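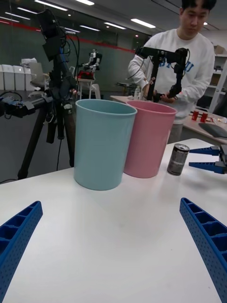 Wie viele Vorführungen braucht ein Greifarm, bis er einen Becher in einen anderen stellen kann?

Mit 200 kam Kayode Nnaji auf eine Quote, die er im Bericht nicht nennen wollte, mit 800 auf eine, die er nennen wollte. Dazwischen lag der Winter.

Das Institut Asstead hatte ihm einen Vertrag bis März gegeben. Die Methode hieß Jultetti, nach einem Ordnernamen, den keiner mehr geändert hatte. Sie sah vor, dass ein Mensch die Bewegung mit einem Handgerät vormacht und die Arme sie nachvollziehen. Gespeichert wurden die Gelenkwinkel und die Bilder vom Handgelenk. Später sollte das Netz aus den Bildern allein die Winkel vorhersagen. Das war im Grunde alles, und es stand so auch im Antrag.

Adaeze Babalola leitete die Gruppe. Sie kam am frühen Nachmittag herein, stellte die Tasche auf einen Stuhl und las die Kurve auf seinem Bildschirm.

»Die knickt ab«, sagte sie.

»Ab 60 Durchgängen pro Sitzung.«

»Bei allen?«

»Bei allen, die vorführen. Bei mir auch.«

Sie zog den Stuhl heran, nahm die Tasche wieder herunter und setzte sich. Er zeigte ihr die Auswertung. Die ersten Durchgänge einer Sitzung waren langsam und ungleichmäßig. Dann wurden sie schneller, und ab einem bestimmten Punkt griffen die Leute immer gleich zu, vom selben Winkel her, mit demselben kleinen Schlenker vor dem Absetzen. Für den Menschen war das bequem. Das Netz lernte daraus einen einzigen Weg, und wenn ein Becher eine Handbreit weiter hinten stand, fuhr der Finger daran vorbei.

»Also sind die schlechten Vorführungen die guten«, sagte sie.

»Die frühen. Die schlechten sind trotzdem schlecht.«

»Was hast du mit Gindeck besprochen?«

Gindeck war die Firma, die den halben Raum bezahlte. Sie wollte Zahlen, und zwar große. In der letzten Besprechung hatte Herr Aoun mehrmals gefragt, warum man die Sitzungen nicht einfach verlängere.

»Noch nichts«, sagte Kayode. »Ich wollte erst den Vergleich.«

Der Vergleich lief über Nacht. Er teilte die Aufnahmen in zwei Hälften zu je 400, die eine aus den Anfängen der Sitzungen, die andere aus den Enden. Dasselbe Netz, dieselben Einstellungen, 4 Wiederholungen mit verschiedenen Startwerten. Er ging nach Hause, aß Reis aus dem Topf und schlief schlecht. Gegen fünf sah er auf dem Telefon nach. Zwei Läufe waren fertig. Er legte das Telefon weg und nahm es gleich wieder in die Hand, aber es waren immer noch zwei.

Am Vormittag waren alle durch. Die Hälfte aus den Anfängen lag in jeder Wiederholung vorn. Der Abstand war am größten, wenn die Becher versetzt standen, und fast verschwunden, wenn sie auf ihren gewohnten Plätzen standen. Er prüfte, ob er die Ordner vertauscht hatte. Er hatte sie nicht vertauscht.

Adaeze ließ sich die Tabelle ausdrucken, weil sie auf Papier besser rechnete. Sie strich eine Zeile an.

»Der hier ist ein Ausreißer.«

»Da hatte ich Fieber.«

»Schreib das nicht in den Bericht.«

»Was schreibe ich stattdessen?«

Sie überlegte. »Bedienperson zwei, Sitzung abgebrochen. Stimmt das?«

»Nach einer Viertelstunde.«

»Dann schreib das.«

Er schrieb es. Der Bericht trug das Datum 11. Februar 2024 und hatte rund 60 Seiten, davon die meisten Anhang. Auf der ersten Seite stand die Empfehlung, kurze Sitzungen anzusetzen und die Vorführenden öfter zu wechseln. Herr Aoun rief am selben Nachmittag an und fragte, was das koste. Kayode sagte, es koste mehr Leute und weniger Strom. Aoun bat um eine Zahl. Kayode versprach sie ihm für den nächsten Morgen.

Danach setzte er die beiden Becher um, den einen nach links, den anderen ein Stück nach hinten, nahm das Handgerät und startete eine neue Aufnahme. Beim dritten Durchgang merkte er den Schlenker. Er hörte auf, trug die Uhrzeit ein und ging nach nebenan, um zu fragen, wer als Nächstes Zeit hatte.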